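골판지 상자 재사용 점검 및 정리 방법 안내

게시일 07/05/2025
Hasero 물품관리실

본 안내는 Hasero 각 실에서 발생하는 골판지 상자를 재사용할 때 지켜야 할 점검 순서와 보관 기준을 정리한 것입니다. 입고 후 비워진 상자는 상태에 따라 운반용, 임시 보관용, 재활용 배출의 세 갈래로 구분하며, 판정은 상자를 비운 실에서 직접 실시합니다. 새 상자의 구매 신청은 실내에 재사용 가능한 상자가 없음을 확인한 뒤에 접수하여 주시기 바랍니다. 지난 3월에 배포한 임시 지침은 본 안내의 게시와 함께 효력을 잃습니다.

1. 준비물

평평한 작업대, 작업대를 덮을 천, 마른 수건, 폭이 넓은 종이테이프, 유성펜, 분류 라벨을 준비합니다. 칼은 날을 넣고 뺄 수 있는 제품을 사용하고, 쓰지 않는 동안에는 날을 완전히 넣어 둡니다. 라벨은 물품관리실에서 수령하며, 서식 번호는 1234입니다. Javska 동에서는 1층 공용 선반에서도 라벨을 받을 수 있습니다.

2. 상자 비우기

내용물을 모두 꺼낸 뒤 완충재와 속지를 따로 모읍니다. 상자를 뒤집어 가볍게 두드리고, 바닥 모서리에 작은 부품이나 나사가 끼어 있지 않은지 손으로 확인합니다. 납품서와 취급 설명서가 들어 있는 경우에는 해당 실의 문서함으로 옮깁니다. 이전 수신처의 주소 라벨은 떼어 내고, 떼어지지 않는 라벨은 유성펜으로 글자를 지웁니다.

3. 외관 점검

상자를 작업대 위에 올리고 윗날개를 모두 바깥쪽으로 펼칩니다. 점검은 바닥면, 네 벽, 날개의 순으로 진행합니다. 바닥면은 눌러 보아 꺼지는 부분이 있는지 확인하고, 벽면은 접힌 자국과 젖은 흔적을 살핍니다. 물에 젖은 적이 있는 골판지는 마른 뒤에도 강도가 회복되지 않으므로 운반용으로 사용할 수 없습니다.

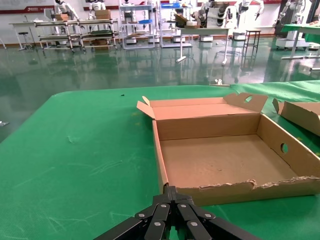 벽면 윗단의 상태는 재사용 등급을 정하는 가장 중요한 기준입니다. 윗단은 뚜껑을 닫았을 때 위에서 오는 무게를 받는 자리이므로, 손끝으로 따라가며 갈라진 곳과 눌린 곳을 확인합니다. 녹색 천 위에 놓인 얕은 상자처럼 앞쪽 벽의 윗단이 찢어져 골심이 거칠게 드러난 경우에는 바닥이 온전하더라도 운반용으로 분류하지 않습니다. 이러한 상자는 쌓지 않는 조건으로 임시 보관용으로만 사용합니다. 옆벽에 둥근 손구멍이 있는 상자는 구멍 둘레까지 함께 점검하고, 둘레에서 벽면 쪽으로 갈라짐이 시작된 경우에는 그 구멍을 잡고 들지 않습니다.

4. 등급 판정

가 등급: 네 벽과 바닥, 날개가 모두 온전한 상자입니다. 실 사이의 운반과 적재 보관에 사용할 수 있습니다.

나 등급: 바닥은 온전하나 윗단이나 날개에 찢어짐이 있는 상자입니다. 가벼운 물품의 임시 보관에만 사용하며, 위에 다른 물건을 올리지 않습니다.

다 등급: 바닥이 꺼졌거나 젖은 흔적이 있는 상자, 벽면이 모서리를 따라 분리된 상자입니다. 재활용으로 배출합니다.

등급을 정하기 어려운 상자는 한 단계 낮은 등급으로 처리합니다.

5. 보수

보수는 나 등급 상자에 한하여 실시합니다. 찢어진 윗단의 들뜬 조각을 먼저 정리하고, 종이테이프를 벽의 바깥면에서 안쪽면으로 넘겨 붙입니다. 테이프는 찢어진 부분의 양 끝보다 손가락 두 마디 정도 길게 잘라 사용합니다. 보수를 마친 상자도 등급은 그대로 유지되며, 가 등급으로 올릴 수 없습니다. 비닐테이프는 재활용 선별을 어렵게 하므로 보수용으로 사용하지 않습니다.

6. 라벨 부착 및 보관

등급과 점검일을 적은 라벨을 짧은 벽면의 오른쪽 위에 붙입니다. 가 등급 상자는 접어서 세워 보관하고, 바로 사용할 상자만 조립해 둡니다. 나 등급 상자는 조립한 상태로 선반 맨 윗단에 한 겹으로 놓습니다. 바닥에 직접 두는 것은 허용되지 않으며, 통로와 소화기 앞, 이동식 카트 위에도 장기간 두지 않습니다. 접은 상자의 묶음은 한 번에 4개까지로 하고, 끈은 십자로 묶습니다.

7. 배출

다 등급 상자는 테이프와 라벨을 제거하고 납작하게 펼쳐 Claeys 동 뒤편의 종이류 수거함에 넣습니다. 기름이나 시약이 묻은 상자는 종이류로 배출할 수 없으며, 해당 실의 폐기물 처리 절차에 따릅니다. 수거함이 가득 찬 경우에는 옆에 쌓아 두지 말고 내선 3691로 연락하여 주시기 바랍니다.

라벨 추가 신청과 등급 판정에 관한 문의는 물품관리실 내선 196에서 받습니다. Jaretti 동의 보관 선반 배치는 별도 공지에 따릅니다.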